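Notebook, Thursday, bedroom setup

Good day on the handhelds! Takeshi Oshima asked me to write down what we're running so he can pick it up without calling me, so this is a bit longer than usual.

The pair are the printed Stiltine grippers, yellow fingers on the black body, one per hand. Task is clothes on the bed: pick up, fold, put down. The end goal is still the Biretari arm clamped to the bench in my garage, but it needs plenty of human demos first. I re-cut the slots in the fingers last week and the squeeze feels so much better now. Less flex at the tip, and my thumb isn't sore after an hour.

1. Dark clothes first. Black cloth on the striped bamboo mat is the hard one for tracking, so it goes early while I'm fresh. 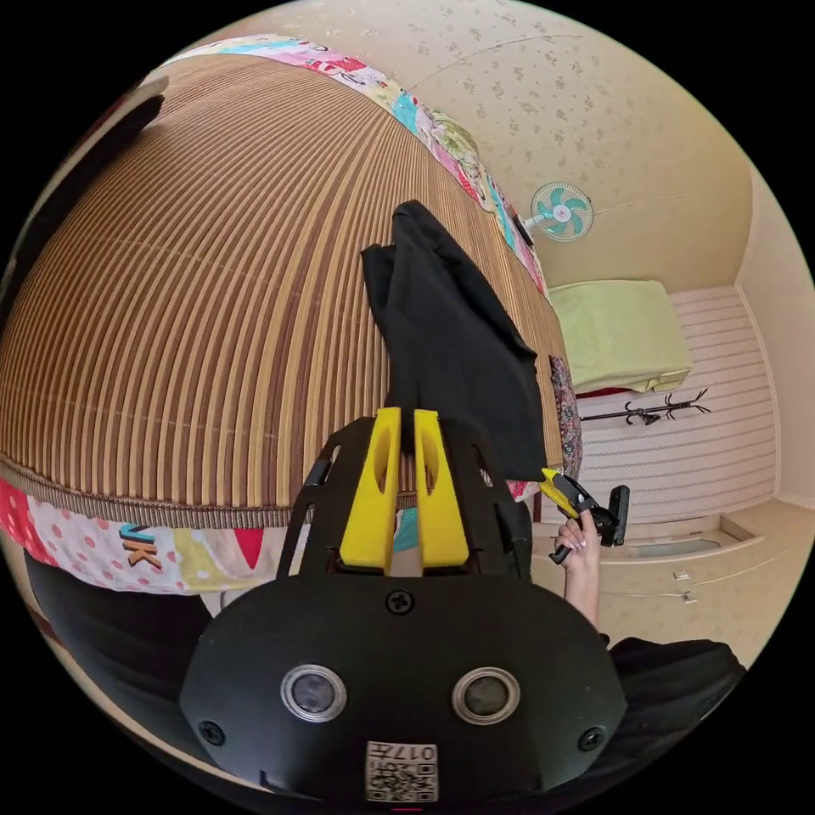 2. Swap to other garments. Vary where they lie and which way they point. I love how much there is to look at in this room, the tracker has patchwork and mat stripes to hold on to wherever I turn.

Window light is the thing to watch. Exposure is locked on both units (Anneli Halonen's tip, and a great one), with the shutter at 1/1,000. I'd rather have a blown-out window than a garment that changes brightness halfway through a fold.
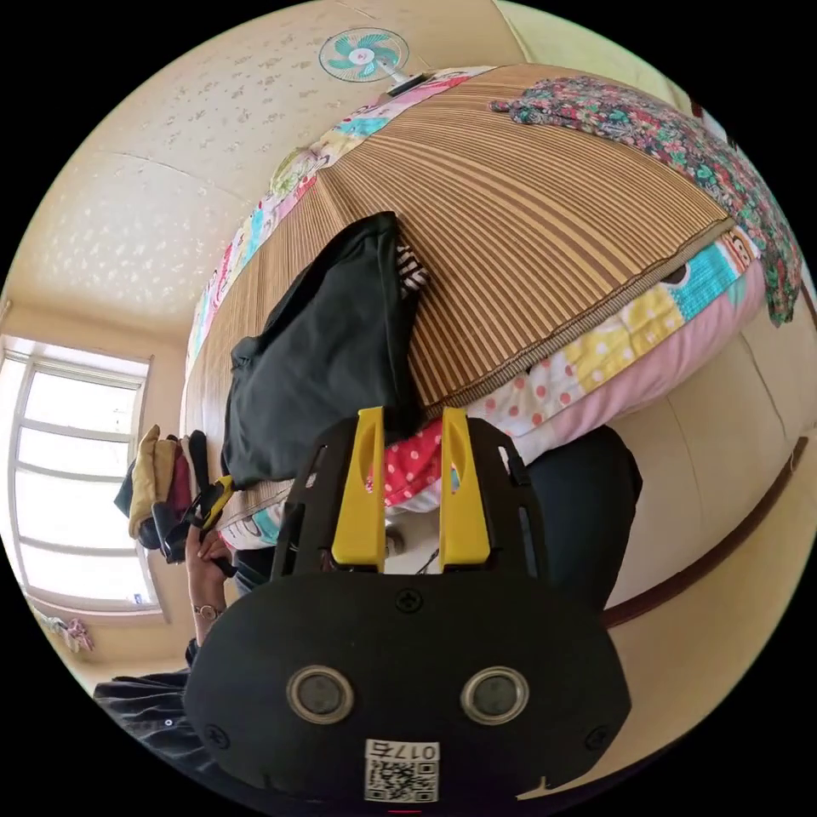
Unit 017, charcoal piece on the mat, window side at left.

Clip count in the Matberg folder is 569, goal is 2,000. Slow, but the pace is picking up now that I've quit stopping to check every clip.

Patterned stuff next. I had expected the prints to be a headache and on playback they were the nicest clips of the lot. Edges are easy to find by eye, and I'm hoping the Aoki model feels the same way. 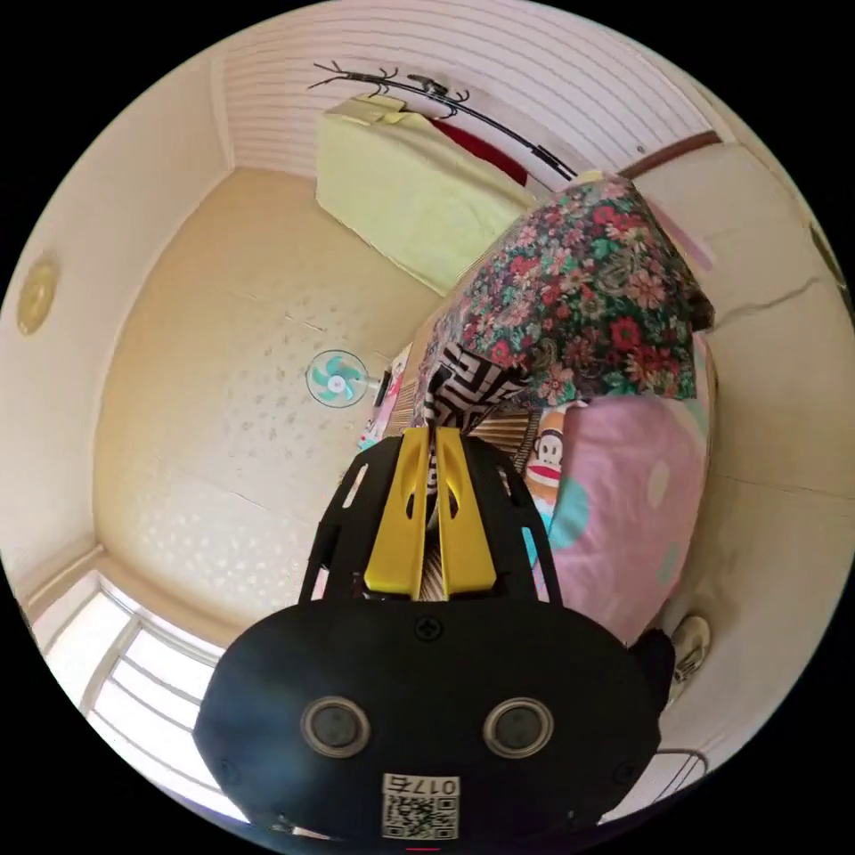
Do both grippers have to start in the same spot each time?
They don't, but hold them still for 2 seconds at the start of every clip so the sync has something to lock to.

One gripe: the top screw on the housing works its way out. Thread lock on order. Until then, check it between batches, finger tight plus a quarter turn.

Also tried a busier bed, with the floral blanket and the black-and-white fret cloth close together. Super useful, keep doing this. 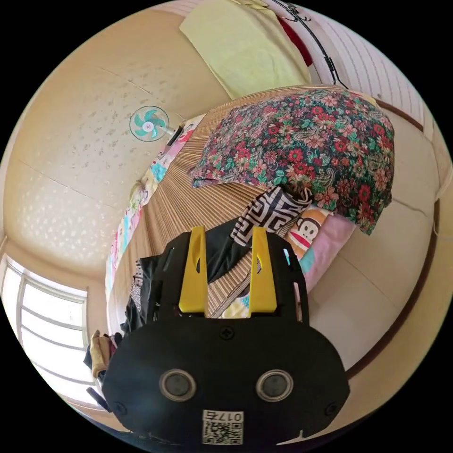
To do

Print spare fingers, same yellow
Thread lock on all the housing screws
Send Anneli the first batch
Takeshi: try the left unit and tell me if the grip is too wide for you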